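Home | Reviews | Furniture | Workroom | Contact

Gevico Pine Work Table: Review
Reviewed by Mitra Ranjbar, Gridville Textile Study Center

The Center purchased two Gevico tables in October for garment inspection and folding. The criteria were a level surface, sufficient depth for a jacket laid flat, and a finish that does not catch on stitching. The pale top, with its honey-colored grain and small knots, gives good contrast with darker cloth.
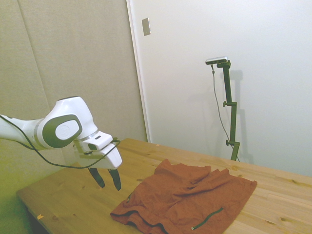 Does the surface snag zippers or loose thread?
Our staff recorded no snags in 20 weeks of daily use. Edges should nevertheless be sanded lightly before delicate fabric is handled.

Assembly requires two persons. The instructions are adequate – the hardware labels are not. Knots remain visible under the finish, and buyers who require a uniform top should consider the Loureiro model. The table is recommended for general workroom use. 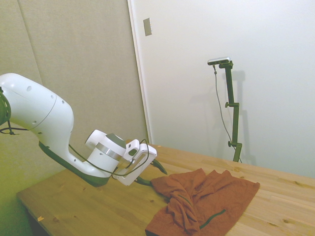
The pine top, with fabric laid out for handling.

Comments (2)

Simin Talebi: Does the finish hold up to steam? Ours is next to the pressing station.

R.T.: We have the Loureiro. Smoother, but a good deal heavier to move.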